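Search this site Enter keywords Go

Print this page | E-mail this to a friend

Weekend host wanted at the Drevden guesthouse

Hi! I'm Elmarie Kruger and I run Drevden, a little guesthouse on the edge of Garkanitz, and I need another pair of hands before December (our crazy month, when the skiers come and everybody wants breakfast at the same minute). We have 6 rooms, one very steep staircase and a kitchen that I love more than is sensible.

You'd be checking people in, making beds, frying a lot of eggs and pointing folks toward the trail up to Jireš. Evenings are slow, so bring a book! I did the job alone for 5 years and still like the mornings best, when the bakery van pulls up and the whole hall smells of rolls.

Cleaning is part of it too, I won't pretend it isn't. Bedrooms first, then the hall, then the bathrooms, and I'm fussy about grout.

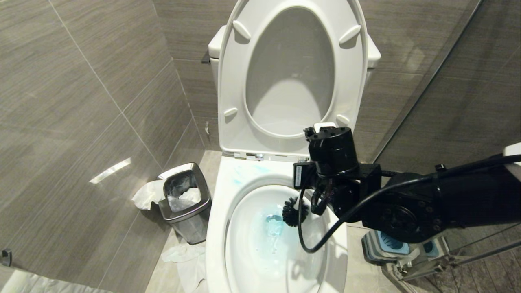 One of our bathrooms, with the gray wood-grain tile.

You don't need hotel experience. I'd much rather have somebody who can chat with a tired family at 10 p.m. and find them a spare blanket. A driver's license helps, as we pick up guests from the station, and a second language would be wonderful, any language really.

Pay is 2,000 a month plus your own room upstairs and all meals (yes, the good cheese too). We book through Zuneo, and I'll show you how that works on your first morning, it takes about an hour.

Interested? Write me a few lines about yourself, no fancy resume please, and tell me when you could start and what you like to cook.

E-mail Elmarie | Print this page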